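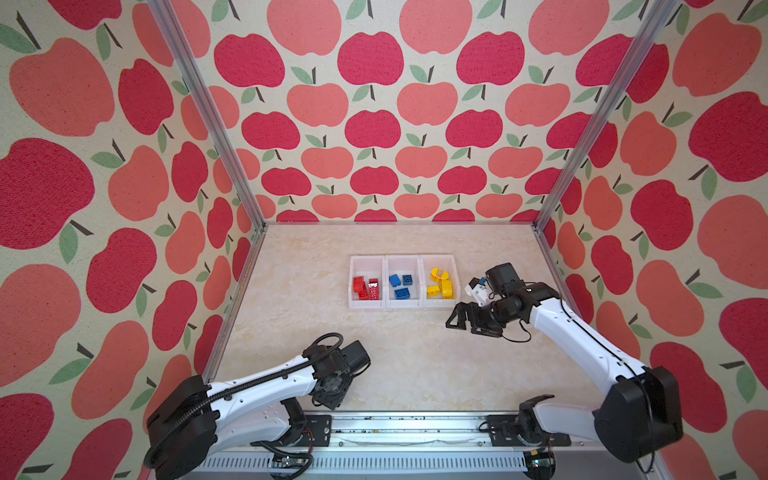
Forum > Home Sewing > Fabric and Notions
Thread: Prewashing cotton canvas, yes or no?

plumbline70
Posted 2/14/19
I ordered nine yards of a cotton canvas print from Totorel for kitchen curtains and chair pads. The shop says 3 to 5 percent shrinkage. My washer is small and I don't want to wash all nine yards if I can skip it. Has anyone sewn it straight off the bolt?

hemline_Jo
Wash it. I made curtains from the same line in October and they came up two inches short after the first wash. Serge or zigzag the cut ends first or you will get a knot of threads.

Barbosa
I disagree for curtains. Mine have never been in a machine. I vacuum them and spot clean. Canvas loses its body once it's washed, and the crease lines down the middle never fully press out. Chair pads are a different matter.

hemline_Jo
Over a stove they will need washing sooner or later.

Barbosa
Then cut them long and put in a double hem. Let it down later if you have to.

Iolanda Portela
I did upholstery work for years. Cut a test square, 10 by 10 inches, wash it the way you plan to wash the finished thing, and measure both directions. Lengthwise usually shrinks more. Mine went down half an inch on the length and almost nothing across — that told me what to add.

plumbline70
Good idea, I have enough extra for a square. Does the repeat shift after washing? I have to match it at two seams.

Iolanda Portela
It shrinks with the cloth. All the panels need the same treatment before you match anything. Don't mix washed and unwashed.

quiltrat
Watch the reds too. I had a Plillora print bleed onto a white lining. Cold water, and throw in a scrap of white to check.

Barbosa
Never had a canvas print bleed on me, but the scrap costs nothing.

plumbline70
Square is cut and in with a cold load. I'll wash the chair pad yardage either way and decide on the curtains once it's dry and measured.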